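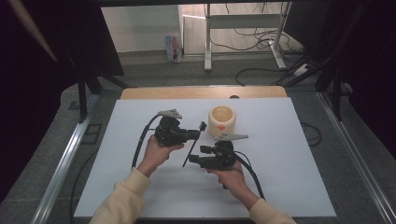

Cremefarbener Becher auf einer weißen Platte

Die Große Brennnessel (Urtica dioica) ist eine mehrjährige krautige Pflanze aus der Familie der Brennnesselgewächse (Urticaceae) und wohl eine der vertrautesten Wildpflanzen Mitteleuropas, denn kaum jemand hat nicht schon als Kind ihre Bekanntschaft gemacht. Sie wächst an Waldrändern, Bachufern, Zäunen und auf alten Hofstellen, überall dort, wo der Boden reich an Stickstoff ist. Gern zeigt sie noch Jahrzehnte später an, wo einmal ein Misthaufen lag.

Merkmale

Aus einem weit verzweigten, gelben Wurzelgeflecht mit kriechenden Ausläufern treiben die vierkantigen Stängel. Die Blätter stehen kreuzweise gegenständig, sind am Rand grob gesägt und laufen spitz zu. Die Art ist meist zweihäusig, männliche und weibliche Blüten sitzen also auf getrennten Pflanzen. Die Bestäubung übernimmt der Wind, und wer an einem stillen Sommermorgen genau hinsieht, kann beobachten, wie die männlichen Blüten ihren Pollen in kleinen Wölkchen herausschleudern - ein hübsches Schauspiel!

Die berüchtigten Brennhaare sind lange Einzelzellen mit verkieseltem Köpfchen, das bei Berührung abbricht und eine feine Spitze wie bei einer Kanüle hinterlässt.

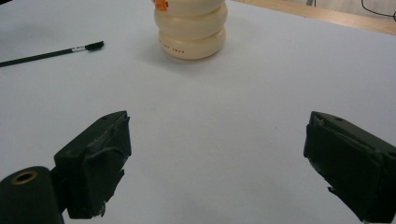
Nutzung als Faserpflanze

In den Stängeln liegen lange, feste Bastfasern, aus denen man seit alters Garn, Schnüre und Netze fertigte. Geerntet wird im Spätsommer, danach werden die Stängel geröstet, getrocknet und gebrochen. In Britholm ist diese Arbeit seit 1472 belegt, und bis heute spinnt dort eine kleine Werkstatt unter Wilma Mowat ihr Nesselgarn von Hand.

Bedeutung für Tiere

Die Raupen von Tagpfauenauge, Kleinem Fuchs und Admiral leben vorwiegend oder ganz von Brennnesseln. Wer im Garten eine sonnige und eine halbschattige Ecke stehen lässt, tut ihnen viel Gutes, denn die Arten haben durchaus verschiedene Vorlieben.

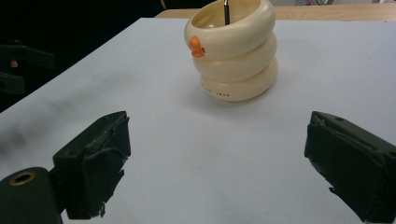 Britholm, im April

Die jungen Triebe sind jetzt zart genug für Suppe und werden, wie Consuelo Llorente in ihrem Kräuterbüchlein schreibt, am besten mit Handschuhen gepflückt, immer nur die obersten 4 Blätter. Kurzes Blanchieren nimmt ihnen das Brennen.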